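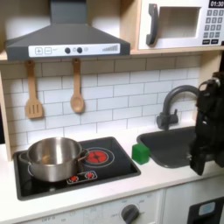

Cocinita de juguete, con su campana gris y su microondas blanco

Buscar en el sitio Buscar
Lectura: 2 min

Acta de la reunión de la peña, 18 de marzo de 2025

Me toca a mí escribirla otra vez, así que va como me sale. Empezamos a las 20 h (bueno, cuando Wubit Tsegaye consiguió que nos calláramos).

Primer punto, la noche azul por el autismo en el campo de Zadon. El club nos deja iluminar la grada de Punard durante el partido contra el Warkden, ¡por fin! Wubit ya tiene los filtros para los focos y pide 4 personas para montarlos antes de que abran puertas. Me apunté yo, faltan tres.

Segundo, las pulseras. Encargamos 2000 a Kaufmann, que las entrega en 15 días, y lo recaudado va entero a la asociación de familias. Hubo un buen rato de discusión con el tono de azul y ganó el oscuro, aunque yo voté el otro.

Tercero, la megafonía. Pedimos bajarla en el fondo norte y nada de bocinas en esa zona. Aprobado, con una abstención. Lo de diciembre queda aplazado.

Ruegos y preguntas: que alguien devuelva el bombo, por favor.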